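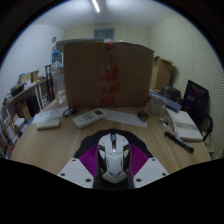
Weiß-schwarze Maus auf hellem Schreibtisch

Drucken | Per E-Mail senden

Garnisonsrollen Trarkside – LIESMICH zum Datensatz

Worum geht's?
Ich habe die Stammrollen der Garnison Trarkside abgetippt, und zwar alle Bände, an die ich herangekommen bin. Herausgekommen ist eine Tabelle mit 1.159 Einträgen: Dienstgrad, Eintritt, Kompanie, Versetzungen, Entlassung und (wenn der Schreiber Lust hatte) noch eine Bemerkung am Rand. Die Bemerkungen sind mein Lieblingsteil! Von »singt im Dienst« bis »Stiefel zweimal verloren« ist alles dabei, und ich habe sie so gelassen, wie sie dastehen.

Dateien
rollen.csv – die Haupttabelle, eine Zeile pro Eintrag
kompanien.csv – Kürzel und ausgeschriebene Namen der 6 Kompanien
lesarten.txt – Stellen, an denen ich beim Entziffern geschwankt habe

Trennzeichen ist das Semikolon, Kodierung UTF-8. Wer die Datei in einer Tabellenkalkulation öffnet, sollte die Spalte »rollennr« als Text importieren, sonst sind die führenden Nullen weg (ist mir selbst passiert, und zwar nachdem ich schon die halbe Tabelle korrigiert hatte).

Spalten, die Fragen aufwerfen
»rang_orig« ist der Dienstgrad buchstabengetreu, »rang_norm« meine vereinheitlichte Fassung. Bei den Unteroffizieren geht in den Bänden einiges durcheinander, da bitte immer beide Spalten anschauen. »versetzt_nach« enthält meistens Fondow oder Prurkham. Prurkham taucht in drei Schreibweisen auf, die habe ich zusammengezogen. Ein leeres Feld heißt: steht nichts da. Ein Fragezeichen heißt: steht etwas da, aber ich kann es nicht lesen.
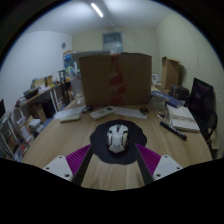

Maus auf schwarzem Pad mit welligem Rand

Was fehlt
Der Band mit den Abgängen nach Fondow hat einen Wasserschaden, dort fehlen 10 Blätter komplett. Offiziere stehen nur drin, wenn sie aus dem Mannschaftsstand aufgestiegen sind, für alle anderen gab es eigene Listen. Laufbahnen lassen sich also oft nur bis zum Leutnant verfolgen, danach wird es dünn.

Geprüft habe ich 400 Einträge ein zweites Mal gegen die Vorlage. Der Rest folgt, im März bin ich wieder dran. Für die Dublettensuche lief mein kleines Skript Đinh – es vergleicht Namen, Geburtsort und Eintrittsjahr und ist eher zu streng als zu locker.

Nutzung
Frei verwendbar, auch für Ortschroniken und Familienforschung. Bitte »Garnisonsrollen Trarkside« als Quelle angeben und Lesefehler gern melden, am liebsten gleich mit Rollennummer und Bandseite.

Kategorie: Militärgeschichte / Quellen und Daten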